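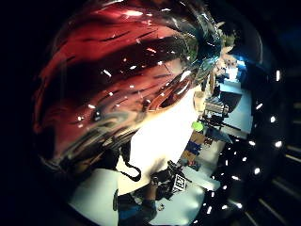
Dark red and very shiny, with the white behind it.

Getting dried-on sauce off glazed dishes

I own far too many glazed bowls, and I cook a lot of beans, so I know a thing or two about crusty rings. My old method was steel wool and bad language. Please don't do that! Glaze scratches, and once it's scratched it grabs every bit of tomato you ever put near it.

What I do now is fill the dish with warm water, stir in a spoonful of baking soda and go watch something. An hour is plenty for rice or beans. Burnt cheese can sit overnight. Then a soft brush, the kind you'd use on mushrooms, and a rinse.

For the gray marks that spoons leave, my neighbor Gisela Carrasco put me on to a paste of baking soda and a few drops of water – rub it in small circles with a damp cloth and go easy. It took me 7 minutes on my worst bowl (the one I serve chili in, naturally).

Two more things. Let a hot dish cool on a folded towel before it goes anywhere near the sink, and stack your bowls with a paper napkin between them. I use the cheap ones that come 100 to a pack – they last me until April or so.

Next time: wooden spoons, and whether to oil them.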